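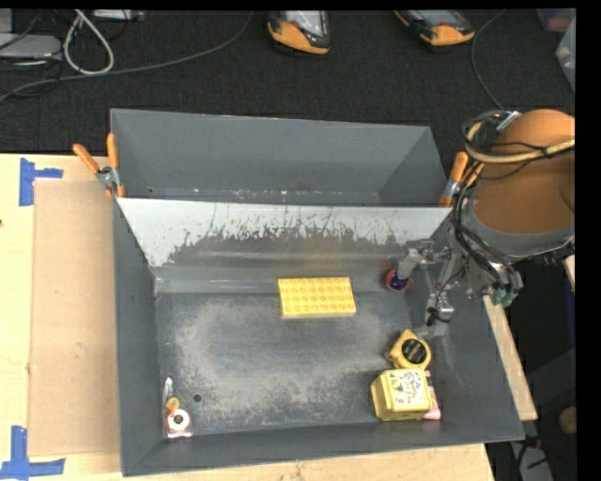 The arm at the picking bin, tape measure and yellow brick included.

Home | About Us | Our Rules | Jobs | Contact

6 February 2024
By Parisa Esfahani

Hi! I run the floor at Cokley, where we write plain safety rules for small shops that work with robot arms (and then we live by them ourselves, which keeps us humble). Arash Amini and I started with a 2-page checklist. It's grown a bit!

Our house rules go like this. Hands stay out of the bin while the arm has power. Dividers get clamped at both ends before a run. New objects go on the log first, even a tape measure. And whoever spots a problem hits stop, no permission needed – Bijan Vahidi stopped a run his first morning and we bought him lunch.

Want a copy for your shop? Drop us a line and Weidong will send you one.

Contact: Cokley, 200 Sarnau Road | © Cokley | Back to top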